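Prollberg Rules

The Prollberg Rules are a set of good-practice guidelines for recording people at work with their hands, so that robots can later learn household and workshop tasks from the recordings. They cover sensor gloves, tracking markers, cameras, everyday props and the care of the people wearing the equipment. The rules are short, written in plain words, and free to copy, and they have become a favorite starting point for small labs setting up their first demonstration table.

Origin

The rules take their name from Prollberg, the town where the first draft was put together during a workshop one August. The groups attending had all been collecting hand demonstrations for robot training, and they soon found that their recordings could hardly be mixed. One lab cleared the table between tasks and another never did. Some taped their cables down; others let them hang. The draft from that workshop ran to 2 pages. Prastavow, a small publisher of open technical guides, took it on, and the present edition is dated Oct 26, 2023.

Scope

The rules apply to tabletop work done by a person wearing a sensor glove or holding an instrumented tool. They do not cover industrial robot cells, which have safety standards of their own, and they are no substitute for local workplace law. Compliance is voluntary. There is no certificate and no logo, only a one-page checklist that a lab fills in and stores with its data.

Main provisions

The edition is divided into 4 parts.

Part 1, People. Wearers take a break after 80 demonstrations or whenever they ask for one. Gloves are fitted to the wearer and wiped between users. Anyone may stop a recording at any time, and a stopped recording is kept only if the wearer agrees.

Part 2, Equipment. Cables leave the hand toward the forearm and must have enough slack for a full reach across the table. Printed markers are kept flat, clean and free of glare. A marker with a bent corner or a scratched square is replaced before work goes on, a wonderfully simple rule that saves hours of hunting for tracking errors!

Part 3, Objects. This is the part that readers enjoy most. Props should be real things from real homes, with clutter welcome: clothing, kitchen machines, bottles, pitchers. A robot that has only ever met a bare table will struggle in a kitchen. Spray bottles are filled with plain water unless the task calls for something else, and the contents go down on the checklist. Electrical appliances stay unplugged unless they are part of the task.

Part 4, Records. Each task needs 200 accepted demonstrations before it is listed as complete. Failed attempts are labeled and kept, as a dropped shirt can teach a robot a great deal.

Use and revisions

The Huenchumán edition, a Spanish translation with added notes on lighting, is the best known of the adapted versions. Its advice on reflective metal objects was so useful that it is due to be folded into the main text. Still open is how much clutter is too much. Some labs want a fixed list of props for each task, while others argue, with real passion, that variety is the whole point.

See also: Motion capture; Learning from demonstration; Fiducial marker

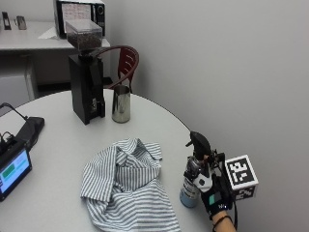 Reader comments

Urine: We've used the checklist for a while and I like it a lot, but Part 1 should set a time limit as well as a count. Eighty quick grasps is nothing, while eighty rounds of folding will leave anyone's wrist sore. Could the next edition split the number by type of task?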